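Nestach Fruit and Table Items, data card

Version of Aug 10, 2021. Prepared by Saskia Mudgway and Sutrisno Yusof. Questions about labels go to Sutrisno.

What is inside

The set contains 3000 pictures of fruit, bowls and small desk items, together with one label file. It is about putting fruit in a bowl and leaving the other things on the table in their place. The fruits are apples, avocados, strawberries and green grapes. Of all the pictures, 1883 show at least one fruit inside a bowl.
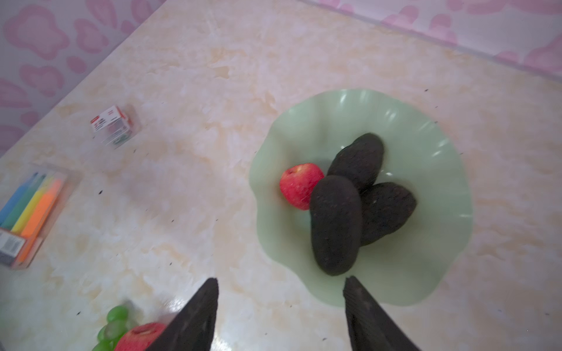

Labels

Each fruit has one label for its kind and one for its place: "in bowl" or "on table". Grapes are labeled as a bunch, also when the bunch is small. An avocado with dark skin and an avocado with green skin have the same label. Fruit which is partly hidden by another fruit is still labeled, if one can recognize it. Pens, markers and their cases get the label "stationery", and we do not separate them by color.

The bowl label is for the bowl only. In the first version, 310 files had the fruit included in the bowl shape by mistake. Imani Odera corrected them in July.

Surfaces

The table has a marble pattern in cream and beige, and the walls have a pink spotted pattern. Please keep this in mind if you work with color, as the pale parts of the table can be close to the color of a pale bowl.

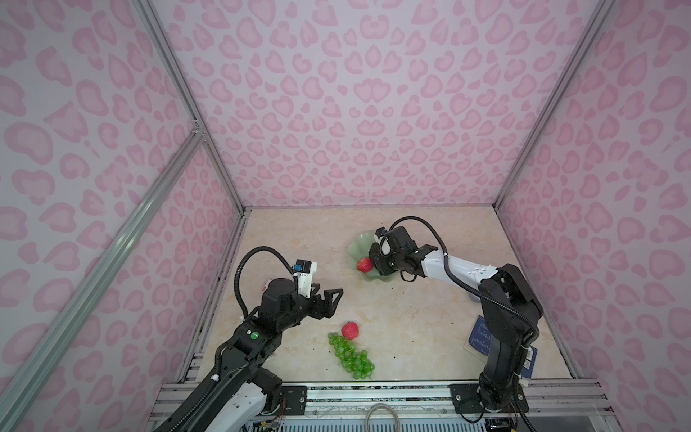 Neither the table nor the walls have a label of their own. We plan to add one for the table in the next version.

Known problems

In 231 pictures the grapes are blurred and the border of the bunch is only approximate. The column "blur" has the value 1 for these. Red apples with yellow streaks were sometimes labeled as "apple_yellow", please read both as "apple".

Files

labels.csv: one row for each item
places.csv: in bowl or on table
changes.txt: corrections after the first version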